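Workshop notebook, June
Crowd count and sound log, Pylypenko Square march
Written up Monday, 7 pm, still at the bench

I write this while I remember it, because my notes from the street are mostly arrows. Senga has asked that we put everything in the notebook, also the parts that went badly, so the next person does not need to ask me.

Purpose of the day: to count the people in the tenants' march from Wongate station to Pylypenko Square, and to record sound levels near the police line, for the report to the Udance neighbourhood centre. The centre wants a number that does not come from the organisers and does not come from the police. Last time the two numbers were so far apart that the local paper printed both and made a joke of it.

Counting method. Two gates, as in the plan. Gate A was at the footbridge over the tram line, gate B at the corner where the street becomes narrow before the square. At each gate one person counts with the hand clicker and one person films the same line from above for checking. Mitsuko had gate A with the clicker. I had gate B with the clicker. The filming at B was on the tripod, on the bakery stairs (permission from the owner, she also gave us water). We count every person who crosses the line, also children in prams, also journalists if they walk with the march. We do not count police. We do not count people who stand on the footpath and watch.

Result from the clickers:
Gate A: 2,157
Gate B: 1,082

When I saw these numbers I thought my clicker was broken. It was not. I tested it at the bench this afternoon against the kitchen timer and it gives every click. The difference is real and I will explain it as well as I can.

The march passed gate A in one piece. It was slow and wide, and Mitsuko says she had no trouble except with a group carrying a long banner, where she had to bend down to see the legs. Between A and B the police closed the street with two vans. This was not in the route plan which we got from the council. The front part of the march was already past the vans and continued to me. The rest was stopped and told by loudspeaker to use the side street, Gikeo Lane, which comes into the square from the other side. There we had no gate. So gate B has only the front part, plus a few who walked around the vans on the footpath before it was closed also.

For the report I suggest we give the number from gate A as the attendance and write in a note that gate B was cut off by a road closure. I do not want to take the average of the two, as was done for the autumn march. An average of a good number and a bad number is a bad number. Mitsuko agrees. Senga has not answered yet.

Checking against the film. I have counted the gate A film one time in full, with slow playback, and I get the same total as Mitsuko's clicker within a handful. I want a second person to do it without knowing the result. If you are this person, please stop reading here and come to see me first. (I see now that the result is already written higher on the page. I will cover it with tape.)

Sound. The meter was set to slow response, A weighting, and held at chest height. I calibrated it in the morning before we left and again when we came back, and it had not moved. The instruction to ourselves was to stay behind the press, not to go between the police and the marchers, and to leave if anybody asks us to leave. I followed this. One officer asked me what the device is. I said it measures noise, and I showed him the letter from the Udance centre. He read all of it, both sides, and gave it back and was polite.

The loudest moment was the loudspeaker on the van, not the crowd. I did not expect this. The crowd had whistles and one drum, and while the order to use Gikeo Lane was given they became very loud as answer, but still under the van. I was beside the tram shelter then, and the glass probably gives a reflection, so the level there is maybe too high. I have marked this part of the log with a star. Please do not quote it without the star.
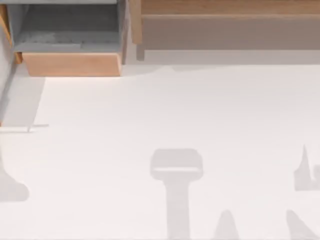
The log has one hole. The meter stopped when I pushed it into my jacket during the moment when everybody was moving back from the vans. I think the button was pressed by the zip. I noticed it only at the square. So there is no sound from the walk through the narrow part of the street, and we cannot say anything about it. For the next time, we put the plastic cover over the buttons, which we own already and which was in the box.

What happened at the vans, only what I saw myself. The people at the front of the stopped part sat down on the road. Some behind them continued to push because they could not see why it had stopped. An organiser in an orange vest walked along the side and asked everybody to take three steps back, and most did. The police put on helmets but I did not see any of them use anything. Two people were led away to the side. I do not know why and I do not know if they were arrested, so in the report we should write "led away" and nothing more. The local radio said at lunch that there were seven arrests. It is possible. I was on one side of the vans only.

Mitsuko heard from a marcher that there was gas. I smelled nothing and nobody near me was coughing, and Mitsuko did not see it herself, so I write it here only as something that was told to us.

Time stamps. My phone and the camera at gate B do not agree. The camera is 2 minutes ahead. The camera at gate A is correct. I have not changed the files, I only wrote it on the label of the card and in the spreadsheet, in the notes column. Please do not correct it in the file also, or it will be corrected two times. This happened with the stadium job and it took us a full day to find out.

The council route plan. I rang the events office after lunch to ask if there was a later version with the closure in it. The woman there was friendly but said that changes on the day are decided by the police and the council hears about it at the same time as everyone. So we cannot plan for it with paper. We can plan for it with people. My proposal is a third counter without a fixed place, on a bicycle, who goes to any side street that becomes the route. One person with a clicker at the mouth of Gikeo Lane would have saved gate B.

Senga came in at this point and read over my shoulder. Her comments, so they are not lost:

She accepts gate A as the attendance figure, but she wants gate B in the table also, with the reason beside it, and not hidden in a note. Her opinion is that if we leave it out and somebody filmed me clicking at the corner, it looks like we chose the number we like. I think she is right and I will change it.

She does not want the word "kettled" anywhere. It was in my draft. I took it from the organisers' page and I thought it was a neutral technical word. She says it is not, and in any case the side street was open, so it is also wrong. Changed to "stopped and redirected".

She likes the bicycle but asks who pays if it gets damaged. I do not know. I would use my own.

She asks for a drawing of the vans and the gates. I have made one in pencil, it is glued on the next page. North is to the left, sorry, the paper was turned.

Equipment after the day. Both clickers fine. Tripod has one leg which slips if it is not tightened very hard, I have put red tape on it. The meter needs new batteries before the next use even if it shows half, it always shows half. The high visibility vests are in the wash. The letter from the Udance centre has a coffee ring and I have asked them for a new copy.

Faces. The gate A film is from above and mostly shows hats and hair, but at gate B the bakery stairs are low and many faces can be seen clearly. This film must not leave the workshop computer. When the second count is finished we delete it, as we promised in the letter. If the police or the paper ask for it, the answer comes from Senga and from no one else. I know this was already said in the meeting, I write it again for the ones who came later.

Open points for me: ask the baker if we may use the upstairs window next time. Finish the sound graph with the hole shown as a hole and not as a straight line. Send Mitsuko the spreadsheet, she wants to compare how fast people passed before and after the banner group.

Open for Mitsuko: write her own page about gate A, from her own notes, before she reads mine. The tape is in the top drawer.

I go home now. The second count can start tomorrow morning if somebody has a free screen.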